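The Test Room Should Be Written Into the Rule

Felista Mwaipopo

I have sat for seven years in meetings where people write rules for indoor robots, and I want to argue for one small change that I think is overdue. When a company tells a buyer that its robot passed a test in simulation, it should be obliged to publish the simulated room together with the result. I mean the full room, with the position of each piece of furniture, the objects on it, the light and the floor. At present most of the guidance I have read asks only for the score.

My opinion comes partly from a dispute in May. A care home operator, whom I was advising, had two offers on the table. One was from Ivberg and the other from Lovska. Both firms said that their machine could cross a furnished room and come to a stop beside a table without touching anything. Ivberg reported success in 90 percent of its runs. Lovska reported a lower number. The director wanted to sign with Ivberg the same afternoon, and I understood her. A number is easy to carry into a budget meeting.

Then Darnell Pennington, our engineer, asked both firms for their rooms. Lovska sent everything in two days. Ivberg sent a floor plan with no furniture in it and a letter about trade secrets. We never learned if the better score came from a better robot or from an easier room. I still do not know it today.
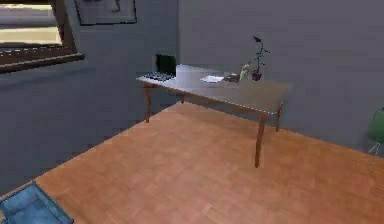

I hear often that furniture is a detail. I cannot agree. Take a table on thin legs that lean outward a little. A robot that sees only at the height of the tabletop has a different idea of that table than a robot that sees near the floor. Take a chair standing close to a wall, or the corner of something soft and low near the path. Take a closed wall color and a bright window beside it, where a camera must deal with both at once. Each of these choices can change the result, and each was made by a person, perhaps in a hurry, when the room was built on a computer. If we do not see the choices, we are judging the person who furnished the room as much as the robot.

The draft code of practice that our group is now discussing has a section 4 on "representative environments." It says that the test environment shall be representative of the intended use. I was present when this sentence was agreed, so I carry part of the blame. It is a sentence which everybody can sign. A supplier reads "representative" and thinks of the room he already has. A buyer reads it and thinks of her own corridor with the walking frames parked along it.

My proposal for section 4 is short. The supplier publishes the room files and a plain list of what the room contains. The supplier says which things were moved between runs and how far. The supplier also states what was left out, for example people, pets, cables, rugs, or doors that open during the run. A buyer can read such a list without any engineering training, and she will see quickly if her own building is missing from it.

Paloma Ridgeway, who leads our group with much patience, has raised an objection that I take seriously. If the rooms are public, she says, suppliers will tune their robots to these rooms, and we will get machines that are excellent in seven known rooms and poor in the eighth. She is right that this will happen. I would answer it by letting the buyer, or a test house, keep a few rooms back and run them later, with publication afterwards. The work is not so heavy. Steltbridge, a small test house, did it for a warehouse client with 3637 runs over one weekend, and the bill was lower than what the client paid for lunch during the project. (Verna Achterberg, who ran the job there, told me this with some bitterness.)

A second objection is that simulation is only a first step, and that the real trial in the real building will find every problem. In large projects this may be so. In the small ones I see, the trial is one morning, the staff have cleared the floor for the visitors, and the contract is already half signed. For those buyers the simulated result is the main evidence they will ever receive before paying. I would like the rule to be written for them also.

I should mention that Dunleavy, where Delphine Haverford is responsible for testing, has published its rooms without being asked. I looked through them for an evening. Some are quite plain, and I would have put more things on the floor. But I could say so, and write to her about it, and she replied with a changed room the next week.

The comment period on the draft closes on 18 November 2018. Section 4 has received very few comments up to now. Comments from buyers count the same as comments from suppliers, and they may be one paragraph long.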